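Two more shops sign for the Timine arcade in Jidudlow
October 3, 2025

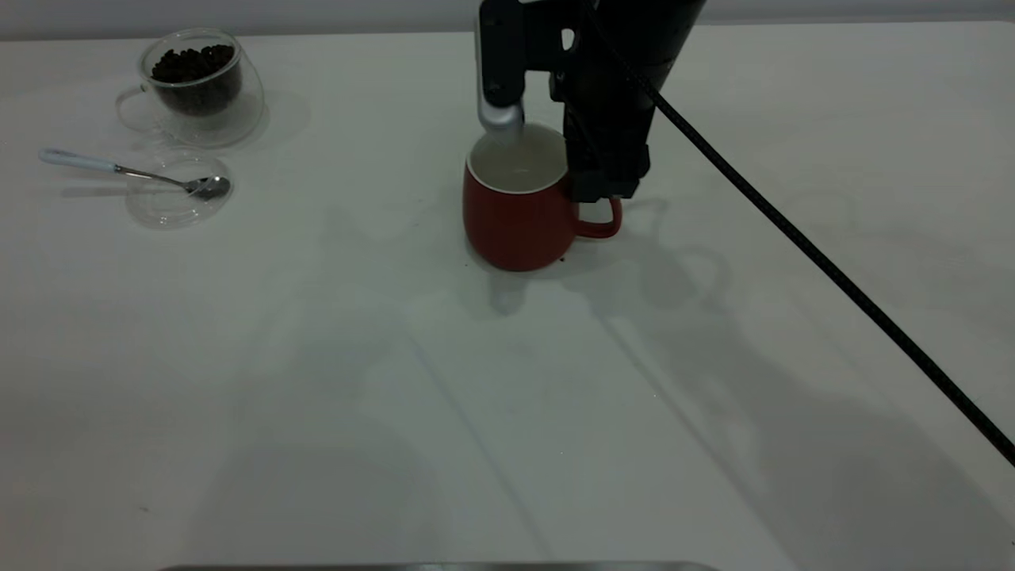

Homeware and bread on the ground floor

The Timine arcade, behind the old post office in Jidudlow, has found tenants for two of its empty units. Flistora will sell homeware in the larger one, which has 540 square metres on one level. The bakery Leemans takes the small corner unit next to the side entrance, where the shoe repair shop was until August.

For Flistora it is the first shop in the town. The company started with a stall at the covered market and later opened a store near the ring road, and it has looked for a place in the centre for a long time. It will bring kitchen things, table linen, lamps and a small choice of garden furniture in spring. The manager of the new shop told us that the rent was not the difficult part of the talks. The delivery hours were. Lorries may enter the street behind the arcade only in the early morning, and Flistora receives its goods from a warehouse that also serves other towns. The two sides have now agreed on a shared loading bay, which Leemans will use first each day.

Leemans will not bake in the arcade. The bread comes from its existing bakery across the river, and the corner unit gets a counter, a coffee machine and 30 seats. In good weather some of the tables may stand outside, but the town still has to give permission for this.

What changes for the other tenants

The owner of the arcade has promised to repair the glass roof above the middle passage before the new shops open. Tenants have complained about the leaks for more than two years. During the work the passage stays open, but only on the left side when you come from the square. Shops on the right side can be reached through the side entrance, and signs will be put up.

The opening hours will also be discussed again. At present each shop decides for itself, and visitors often find half of the arcade dark at the end of the afternoon. Leemans wants to open early for people on their way to work, so the gates must be unlocked earlier than now. Who pays for the extra cleaning and lighting is not decided yet - the proposal is to divide the cost by floor area, and the smaller shops seem to like this better than the larger ones.

Three units on the upper floor are still to let. Interested retailers can ask for the floor plans at the letting office in the arcade, next to the lift. Short leases are possible for the units without a shop window.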